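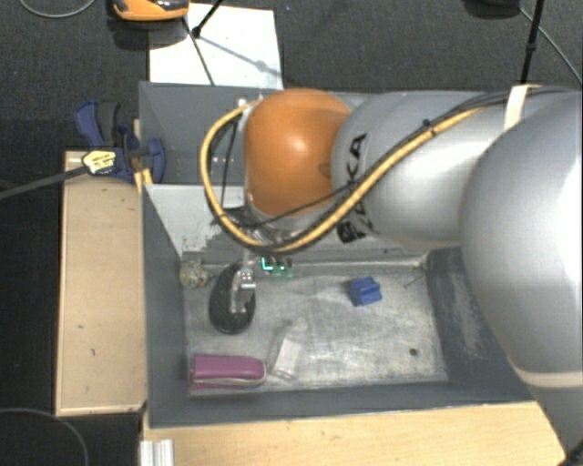

Stock rotation

Stock rotation is the practice of arranging goods in a store so that the older ones leave before the newer ones. It is used in shops, kitchens, pharmacies, libraries of seed and any other place where things are kept for some time and lose their value with age. The word is also used for the simple work of moving goods on a shelf, which is usually done when a delivery comes in.

Principle

The most common rule is "first in, first out". The goods which arrived first are placed at the front and the new ones are put behind them. A second rule, "first expired, first out", looks at the date printed on the package and not at the day of arrival. The two rules give the same result in most cases, but they differ when a supplier sends a batch with a shorter life than the batch before it. For medicines and fresh milk the second rule is normally preferred.

There is also the opposite rule, "last in, first out". It is found with heavy materials kept in heaps, such as sand, gravel and coal, where it is difficult to reach the lower part. Such materials change little with age, so the loss is small.

History

Farmers who stored grain knew the problem very early. Old grain left at the bottom of a store became damp and attracted insects, and the new harvest on top of it was spoiled too. One answer was a store which is filled from above and emptied from below. The old granary at Sarnau is of this type. It has 8 chambers, each with a small wooden door near the floor, and the whole building could hold 2,000 sacks. The harvest was brought in during August, and the chambers had to be swept before this.

In the market town of Gotstead the dairy merchants marked their cheeses with a coloured thread, one colour for each month. The custom continued for 35 years and ended when printed labels became cheap.

Methods

In small shops the work is done by hand. Shelves with a sloping base, called gravity shelves, are filled from the back, and the oldest item slides to the front by itself. Larger stores keep a list of places and dates. The Samuel system, first used in the warehouses at Netatgate, gives every shelf 2 cards, a white card for the batch in use and a green card for the batch that waits. When the white card is taken away, the green shelf is opened.

Limits

Customers often take an item from the back of the shelf, where they expect to find the later date. Rotation also takes working time, and for goods of very low price this time can cost more than the loss it prevents.

See also: Granary; Shelf life; Stocktaking

Last changed: 5/30/25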